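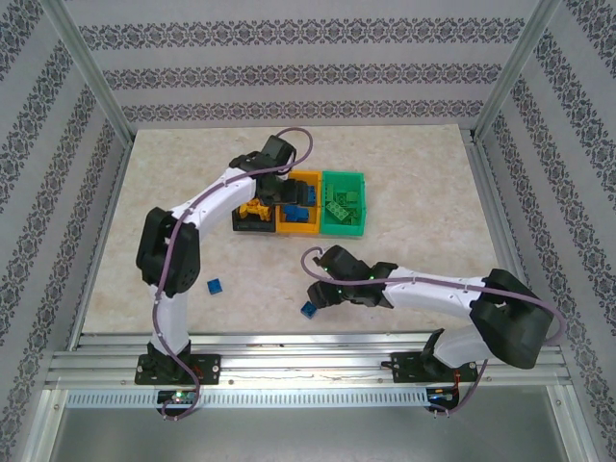 Muthu Thomas escreveu, nos comentários ao texto anterior sobre colas em pó, que um kit de aplicação de papel de parede só se justifica se a régua de corte for boa, e que o resto se compra avulso em qualquer drogaria. Perguntou também se o kit da Umitum aguentava papel vinílico com padrão a casar na horizontal, caso em que um desvio pequeno na primeira faixa aparece em todas as seguintes.

A resposta à segunda pergunta é sim, com uma reserva sobre a espátula. A primeira exige mais espaço.

O kit Umitum vem num estojo rígido e contém régua de corte, espátula de alisar, rolo de juntas, faca de lâmina segmentada, fio de prumo, trincha e uma embalagem de cola com 400 g. Foi usado na parede de fundo e nas duas laterais de uma divisão interior, sobre reboco estanhado e com primário aplicado de véspera. O papel era vinílico sobre base não tecida, com motivo adamascado em bandas. Também foi forrado um vão de janela, que serviu sobretudo para testar a faca em cantos exteriores.

Régua de corte

Aço inoxidável, 730 mm de comprimento, com uma aba dobrada que funciona como pega. A aresta chegou direita; encostada a uma régua de precisão não deixou passar luz. A aba é curta para mãos grandes e tem o bordo interior mal rebarbado, problema que se resolve com lixa fina. O comprimento cobre a largura da faixa num só apoio e evita a emenda a meio do corte, que nos vinílicos deixa quase sempre um dente visível junto ao rodapé.

Neste ponto Muthu Thomas tem razão: é a melhor peça do conjunto. A régua equivalente da Skedau é mais leve e flete quando se carrega na extremidade.

Espátula de alisar

Plástico semirrígido com feltro colado numa das arestas. Sem o feltro, risca o relevo do vinílico se a pressão for irregular. Com o feltro trabalha bem enquanto este está seco. Assim que absorve cola, arrasta, e a partir daí convém limpar a aresta a cada faixa. O feltro começou a descolar num dos cantos antes do fim da segunda parede. Não há recarga à venda em separado. Substituí-a pela espátula da Nyaga, de borracha, e acabei o trabalho com essa.

Rolo de juntas

Rolo cónico, eixo metálico, sem folga apreciável. Em papel com relevo deve ser usado com pouca força — esmagar a junta deixa uma linha brilhante que não recupera. O manual não refere o assunto.

Faca e lâminas

Faca comum, com travão de patilha. As lâminas fornecidas perdem o fio depressa e rasgam a base não tecida quando a cola já a amoleceu. Parti um segmento por faixa, duas vezes nos cantos exteriores. Quem tiver uma faca de que goste pode deixar a do kit no estojo.

Fio de prumo

Funcional. O peso é pequeno e demora a parar se houver corrente de ar. Marquei a primeira vertical com o prumo e confirmei-a com nível de laser, sem diferença. Para o alinhamento das bandas a referência foi uma linha horizontal traçada a lápis em todo o perímetro, e recomendo este método mesmo em tetos aparentemente nivelados. O meu não estava, e a banda superior teve de ser aparada em cunha.

Cola

Dosagem indicada na embalagem: 60 g por litro de água fria, mexendo sempre no mesmo sentido, com repouso de 14 minutos antes da segunda mexida. Respeitado o tempo, não ficaram grumos. A pega inicial permite deslizar a faixa para acertar o padrão e é suficiente para que não escorregue depois. A limpeza do excesso faz-se com esponja húmida. A cola seca deixa uma película baça sobre as zonas escuras do motivo, pelo que a passagem da esponja não deve ser adiada.

A Droltby vende uma cola de aderência superior, mas com menos tempo de correção. Para padrões a casar prefiro a da Umitum.

Trincha

Perde cerdas. Usei um rolo de pelo curto na parede e guardei a trincha para os cantos.

Manual

Folha dobrada, com desenhos claros e tradução deficiente. A palavra usada para «junta» muda três vezes. Yolanda Escobedo enviou-me a versão espanhola, mais completa, com uma tabela de desperdício por altura de repetição do padrão que falta na portuguesa.

Avaliação

Régua, rolo de juntas e cola: bons. Prumo: aceitável. Espátula, faca e trincha: a substituir. Para uma única divisão o kit compensa, desde que se junte uma espátula de borracha e um maço de lâminas decentes. Para trabalho regular, compraria a régua avulsa, que a Umitum passou a vender fora do estojo em junho.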